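The Count at Berge 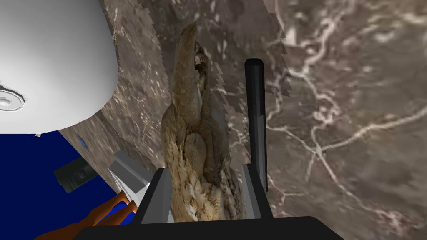 A brown bird figurine with a pale patch at the beak.

The returning officer for Berge kept the ballot papers in the old school gymnasium, in bundles of 100, on trestle tables that had been wiped down that morning and still smelled of bleach. The polls had closed at ten. By half past eleven the two candidates for mayor were standing at opposite ends of the room with their agents, and neither had looked at the other.

The mayor had held the office for 16 years. He was a broad man who wore the same grey overcoat to every count and kept it on indoors. His challenger had been on the council for one term. She had brought a flask of soup and had not opened it.

I was her agent. I had been given the job in January, when the man before me went to work for a water company, and I had taken it because I needed the money and because she had asked me on the telephone and not by letter. I had never run a campaign. I had run a shop, which she said was close enough.

The matter of the ferry had come up in March. Until then the election had been about bins and the price of parking at the hospital. Then somebody put an envelope through the door of our office on Flisalport Road. There was no note with it. It held nine sheets of paper, photocopied a little crooked, and they were the minutes of a meeting between the mayor and the directors of Rastine, the company that ran the ferry.

I read them standing up in the hall with my coat on. The mayor had told the council that the late crossing would be kept whatever happened. In the minutes he told Rastine that they could drop it once the votes were in, and that he would say he had fought it.

I took them upstairs and put them on her desk. She read them twice. She had a habit of turning over each page to see whether anything was written on the back, and she did it both times, although they were photocopies.

"Who sent it?" she said.

"I don't know."

"Find out before we use it."

I said that it might not matter who had sent it. She said it would be the first thing anyone asked, and that she would like to have an answer. Then she put the sheets in the drawer where she kept her stamps and went out to a meeting about the playing fields.

It took me eleven days. I asked the people I could ask. I went to the ferry terminal at six in the morning and bought tea from the machine, and talked to the deckhands about the late crossing. They all knew it was going. One of them told me he had already found work on the mainland. None of them had seen any minutes.

I went to the council offices and asked to see the diary of the mayor's meetings, which any resident may do between two and four in the afternoon. The meeting was there, with the right date and an hour set aside for it. Under those present it gave the mayor, two directors and a note-taker. The note-taker was not named. I asked the woman at the desk who usually took the notes and she said it depended who was in.

On the way out she held the door for me, as I was carrying my bicycle lamp and a bag of leaflets. She asked whether the candidate still lived out at Grorevine. I said she did. The woman said that her mother lived out there too and worked nights at the hospital on the other side, and came home on the late boat. She said it was a long walk round by the bridge.

"It's nineteen miles," I said.

"I know what it is," she said.

I told the candidate that evening. I did not tell her it was certain, as it wasn't. I said that I thought I knew where the envelope had come from, and that if we published the minutes it would not take the mayor long to think the same. There were only so many people who could have been in that room.

She asked what the woman would lose. I said her job, and I supposed her pension with it. She asked whether the woman had understood that when she sent it. I said I couldn't know what she had understood.

We had a bad fortnight after that. The mayor's leaflet went out, on thick paper, with a picture of him on the deck of the ferry and the words A PROMISE KEPT. Our own people wanted to know why we had nothing to say about it. A retired teacher who had delivered for us in every kind of weather came into the office and said that we were letting him walk it. I had the drawer with the stamps in it about a yard from my elbow. I offered him a biscuit and he took it and left.

What she did in the end was ask a question. She stood up at the public meeting in the church hall and asked the mayor whether he would sign a paper, there and then, saying that he would resign if the late crossing stopped within a year. She had the paper with her. She had typed it herself and there was a spelling mistake in it. She walked up the middle of the hall and put it on the table in front of him with a pen.

He laughed and said that he did not do stunts. Someone at the back said it wasn't a stunt, it was a boat. He said that he had given his word and that his word had been good enough for this town up to now. He did not pick up the pen. The chairman moved on to a question about dog fouling.

The local paper printed the unsigned paper on its second page. They corrected the spelling.

So that was where things stood at the count. The first boxes opened were from the town, and the mayor was ahead in all of them. I wrote the figures down in a notebook as they were called. His agent was a young man with a calculator, and he had begun to smile at it. Just after midnight he went across and said something in the mayor's ear, and the mayor undid the top button of his overcoat.

The last boxes came from the far side of the water. They had been brought round by road, as the crossing had finished for the night, and they were late because of fog. Two policemen carried them in. The tables were cleared and the counters sat down again, and for a long time there was only the sound of paper.

I watched the piles. You are not allowed to touch anything, but you can stand quite close. Her pile on the nearest table was made into a bundle, and then another, and a man came round with more elastic bands. I went to the end of the room to tell her, but she had seen. She was holding the flask in both hands.

The returning officer called us together at ten to two. She read the figures to us in a low voice before she read them out, so that we could ask for a recount if we wanted one. The candidate had 2,938. The mayor was 914 behind.

His agent asked for the numbers again and was given them again. The mayor said that there was no need for a recount. He buttoned his coat. He came over and shook her hand, and then, as I was standing there, he shook mine.

"You had it, didn't you," he said to her. "The minutes."

She said she didn't know what he meant.

He looked at her for a while. Then he nodded and went up on to the stage, where they were waiting to do the announcement, and stood on the left with his hands behind his back.

The following week she moved into his office, and I carried up the boxes. He had left it very clean. There was a desk, a telephone and a list of extension numbers taped to the wall. She asked me to find her the form for appointing a note-taker, and I went down to the front desk to get it.

The woman was there, stamping parking permits. She found the form in the second drawer she tried. I asked her how her mother was.

"Tired," she said. "But she gets the boat."

I signed for the form and took it back upstairs.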